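Section 4 – Hanging the Flida curtain track

Applies to Gatska Flida straight track, ceiling mount only. Wall brackets are in the Grirnitz sheet. Revised 21st November, M. Berrada.

Before you start

Check the box. Track in two halves, joiner, brackets, end caps, bag of gliders. Anything missing – stop and call, don't drill yet. Longest run with one joiner is 485 cm. Anything longer needs the center support kit, sold seperately.

CAUTION: Find wires and pipes first. Power off at the panel if you are near a light fitting.

1. Mark the line. At least 20 cm out from the wall, more if there is a radiator.
2. Hold a bracket on the line, pencil through the holes. Repeat for the rest.
3. Drill. Plugs in, flush with the ceiling.
4. Screw brackets up. Snug, not tight.
5. Join the track halves on the floor. Joiner should click. If it doesn't, turn it round and try again. 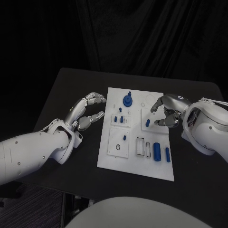 Gliders go in before the end caps, all facing the same way. One per hook, plus one spare at each end. Then the fabric. Tôn black is the heavy one, so get a second person on the ladder side. Spread the gather evenly along the tape before hanging it. You want soft vertical folds the whole way across, like the black curtain behind the table in Fig. 1, and no flat stretch in the middle. Creases from the packaging are normal. Steam from the back, low setting, never iron.

6. Lift the loaded track, hook the front edge into each bracket, push up at the back till it snaps.
7. Tighten bracket screws.
8. Run the curtain end to end a few times. Sticking? Usually the joiner – see step 5.

NOTE: Leave it hanging overnight before you pin the hem. Fabric drops a little.

Work tables in front of the curtain

Keep a gap you can get a hand through. Hem must not touch the table legs or get caught under them. Light-colored work stands out best with the black behind it, dark things get lost. Clip-on lamps go on the table, never on the track.

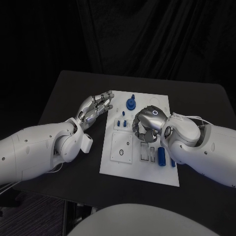

Fig. 2. White board with blue pieces on a dark gray table.

Care

Vacuum the folds with the soft brush, top to bottom. Spot clean only, cold water. Gliders are rated for 2,000 pulls – after that check for wear and swap any thats cracked. Dry silicone spray in the track every May. No oil.

Spare gliders and end caps: order by the code inside the box lid. For wall mounting go to Section 5.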